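# Age bands on picture books: do they tell you anything?

Project report, Year 2 Children's Literature module
2026-03-14

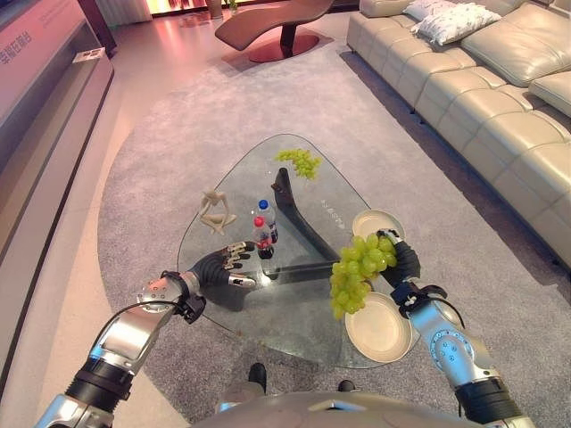

Most picture books sold new in Carkport have an age printed on the back, usually as a range such as 3–5 or 5–7. My question was whether that range matches anything inside the book. Publishers tend to talk as though it does, and parents are told to use it when they buy. I had my doubts before I began, and I should say so, as it may have coloured how I read the results. An age on a cover also says nothing about how the book will be used. A picture book read beside a glass coffee table, with plastic drink bottles on the table and a big grey carpet to sit on, gets a different sort of reading from the same book held up in front of a class. An adult at home can skip a page, explain a word or give up halfway. The band on the back is the same in both places.

## What I did

I borrowed 21 picture books from the Carkport library. All of them had a printed age band and all were stories. I left out alphabet books, flap books and anything with a sound button. The books came from three publishers, Brondel, Afridi and Urkeo, which were the names that came up most on the shelves.

For each book I noted:

- the band on the cover
- the total number of words in the story
- the longest sentence
- any words I thought a child starting school might need explained

The last of these is my own judgement and is the weakest part of the project. I did try using a published list of common words, but it threw out "puddle" and kept "account", so I stopped.

## Results

Word count did rise with the age band if you look only at averages. I don't think that is worth much. The shortest book in the 5–7 band had fewer words than most of the books marked 3–5, and the longest book of all, at 1,154 words, was an Afridi title marked 3–5. I read it aloud to check the count and lost my place twice. I can't picture many three-year-olds lasting to the end, though I didn't test this with any.

Sentence length was messier still. Brondel's books keep to short sentences in every band. Urkeo's like a long rolling sentence with lots of "and then" in it, which looks hard on paper and is easy to listen to. A method that marks that kind of sentence as difficult is measuring the wrong thing, and I include my own method in that.

The hard words followed subject more than age. A story about a lighthouse had "lantern", "keeper" and "gale" in it, and was marked for the youngest group. A story about being left out at a party had nothing a young child would stumble over and was marked 5–7. I assume the higher band was chosen for the theme, which would be sensible, but the cover doesn't say so.

Two of the books had a different band on the hardback and the paperback. The words and pictures were the same in both. I checked page by page, since I expected to find that something had been cut.

## What the bands might be for

The simplest explanation is that the bands help shops decide where to put things. That would fit what I found, and it would be a fair use. It would also mean that the number is advice to a bookseller which parents then read as advice about their child. I have no evidence from inside any of the publishers, so this remains a guess.

A kinder explanation is that an editor reads each book and picks a band by feel, weighing up theme, humour and artwork together. An experienced reader may well do that better than a word count can. If so, I would like to see a line on the cover giving the reason. "Some sad moments" would be more use to me than "5+".

## Problems with this project

The sample is small and came from one library, so it depends on what the library bought and what happened to be in. I started collecting in August, when the picture book boxes were half empty, and the popular titles are probably missing. I ignored the pictures almost completely. In a picture book that is a serious gap, as a wordless spread can be the hardest page to follow, and a good drawing can explain a difficult word on the spot.

I also never asked a child. My marker for the first draft pointed this out, and it is true.

## Where this leaves the question

On these 21 books I would not trust the band to tell me how long a story is, how hard its words are or how much patience it needs. It might say something about theme. To test that I would need several readers to rate the themes without seeing the covers, and more books from the 5–7 shelf.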